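Search this site Search Go

Getting old deodorant marks out of tees

Quick one, I have to be out the door soon. Works on cotton and most blends. Don't try it on silk or wool.

You need – bicarb, white vinegar, dish soap, an old toothbrush, a bucket. And a big clear table so you can lay everything out flat before you start.

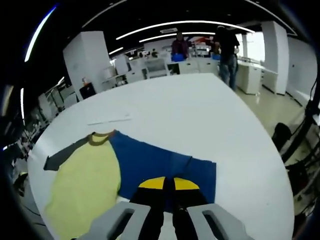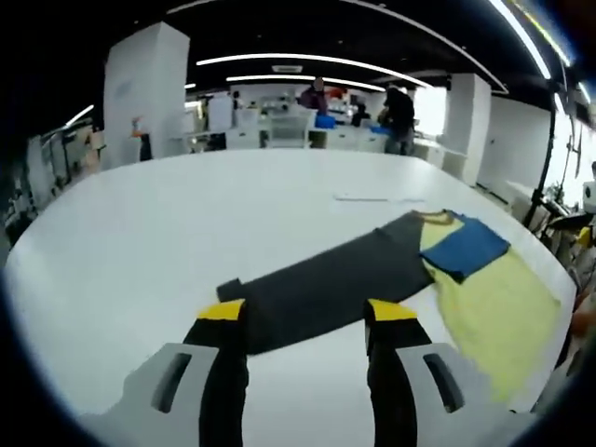 Adwoa Aidoo wrote in to say she'd skip the vinegar on anything dark and just use the dish soap, as hers went patchy at the underarm. Fair enough. Test the inside hem first if the colour matters to you.

OK, steps.

Turn the shirt inside out. The crusty stuff is nearly always worse on the inside.

Soak the underarms in one cup vinegar, 2 cups cold water. Half an hour. Old yellow marks, leave it an hour. Cold water only, hot sets the stain.

Wring it out. Mix bicarb with a squirt of dish soap and a bit of water untill it's like toothpaste. Spread it on thick.

Leave it 20 minutes, then scrub with the toothbrush – small circles, go easy near the seams. Ribbed collars stretch if you really go at them so just dab those.

Rinse. Look at it in daylight. Still there? Do the paste again before it goes in the machine.

Wash as normal, cold. DO NOT put it in the dryer until you're sure the mark is gone. Line dry, in the shade for colours.

Stuff that didn't work for me: lemon juice (left a pale spot on my favourite grey one), crushed aspirin (mess), the Fondik stain stick, which was fine on gravy but did nothing for underarms.

Never mix vinegar with bleach. Seperate days, seperate buckets, or better yet leave the bleach out.

To stop it coming back, let your deodorant dry before you get dressed and rinse the underarms the same night. I started doing that in August and haven't had to scrub much since.

Will do collars next, the greasy ring kind. Diffrent method.

We use cookies to improve your visit. Accept Manage settings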